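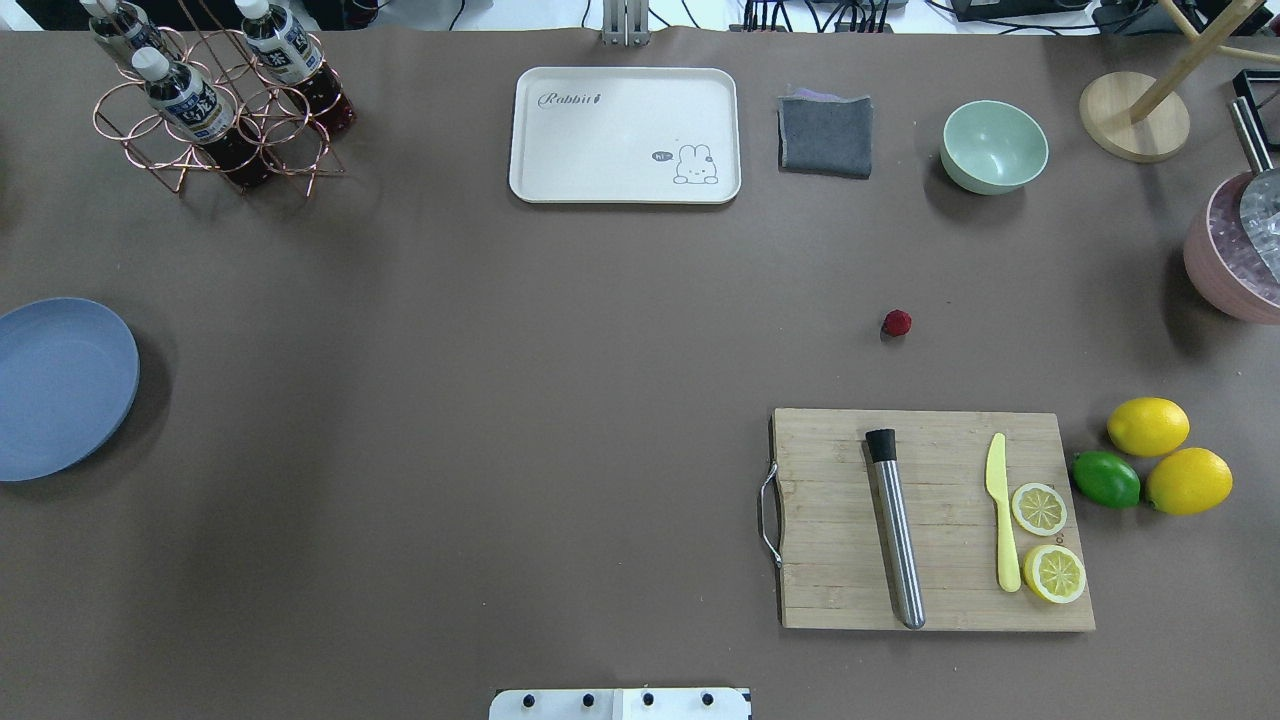

Stirnside, 23 Sep 2022

The bar staff at the Stirnside conference centre have a new colleague, and it is bolted down. Dresero, the catering firm that has held the drinks contract there since the building reopened, has put a robot arm to work on the preparation table behind the main bar. It fetches bottles from the rack, puts fruit within reach of whoever is cutting it, and returns things to the places where they are supposed to live. This last duty has caused more discussion than the other two put together.

The arm runs on software from Hovorano, a small automation company that had until now worked mainly with packing lines. A packing line has the advantage of being full of boxes. A bar has lemons, which roll, and cloths, which are a different shape every time somebody picks them up. The company says it found the change of subject refreshing. The bar staff say they could have told it about the lemons.

Thirteen people work on the drinks side at Stirnside, and all of them still do. Dresero put that in writing before the arm arrived, after a staff meeting that is remembered as lively. The agreement lasts until the end of October, when it will be looked at again, and several people have the date marked on the rota in red pen.

What has changed is the hour before the doors open. It used to belong to whoever drew the short straw: put out the tray, find the muddler, fill the ice, fold a clean cloth, discover that the muddler had been found by someone else first. The arm now does the part of this that involves moving objects from one spot to another. A person does the cutting, the tasting and the ice, and checks the table at the end. Dresero calls this person the station lead. The rate of pay is the same as it was when there was no title.

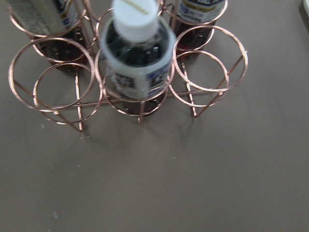
**Does the arm pour the drinks?**

Pouring stays with the staff. The arm may lift a capped bottle out of the rack and put one back, and it stops there. Opening a bottle, measuring from it and handing a glass to a customer are all done by a person, and the software has no routine for any of them.

The rule pleased the bartenders, who regard pouring as the part of the job that people come to watch. It pleased the insurers too, possibly more.

Lifting a bottle is harder than it sounds. Wire racks are a nuisance for a machine: the rings overlap when looked at from above, the metal is shiny, and a bottle has to come out almost straight or it catches. In the first fortnight the arm would now and then raise the bottle and the rack together, pause, and put both down again with great care. Staff took to holding the rack still with one hand, which rather defeated the purpose and was also against the safety sheet. Hovorano sent an update. The safety sheet was laminated.

By the time the trial reached its halfway report, the arm had completed 577 bottle lifts under supervision. The target for the whole trial is 1000. At that point Dresero will decide whether to keep the machine at Stirnside, move it to another of its sites or send it back. The report has been pinned up in the staff corridor, where somebody has added a fourth option in biro that we are unable to print.

The bartenders' views are mixed, and they shift depending on how the morning has gone. One of the longer-serving staff said her wrists were grateful and her patience was not. She likes having the station ready when she arrives. She does not like having it ready in the wrong order, and for the first few weeks it was laid out for a left-handed person, of whom the team has none. She asked for it to be changed. The request went from her to the bar manager, from the bar manager to Dresero, and from Dresero to Hovorano, and came back as a form asking whether she had considered using her left hand.

It has since been sorted. There is now a settings page on a tablet by the till — two of the team have learned to use it, and they have become popular.
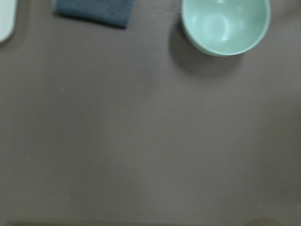

*R. Makowska*

The open stretch of table is there by agreement. An early version of the layout used every bit of the surface, which was efficient and left nowhere for anyone to put their elbows. Staff asked for a working space that the arm would leave clear, and got one. It is the single most praised feature of the whole project, and it consists of the machine leaving some table alone.

Other habits have had to bend. Cups of tea are banned from the preparation table, because the arm treats an unfamiliar mug as an obstacle and waits politely for it to go away. On one occasion it waited through an entire lunch service. Bowls have to go back empty. Cloths are to be folded, and a cloth thrown down in a hurry is reported on the tablet as an unknown object. The younger staff find this funny. The bar manager has been trying to get cloths folded for years and is keeping his opinion to himself.

There is also the matter of talk. The setting-up hour was when the team caught up on gossip, swaps and who had upset whom, and with one person on the job there is nobody to tell. After complaints, Dresero agreed that four staff could start at the old time on the days of big events. They stand near the arm and chat while it works. The firm records this in its figures as training.

Customers have mostly failed to notice. The table is behind the bar and the arm makes less noise than the fridge. A delegate at a flooring conference did ask whether it could be photographed with him, and was told it was on a break.

Dresero says a second arm is not planned for Stirnside. It would like to try one on glass collection at a different site, where the staff have already asked to see the safety sheet and the form about the left hand.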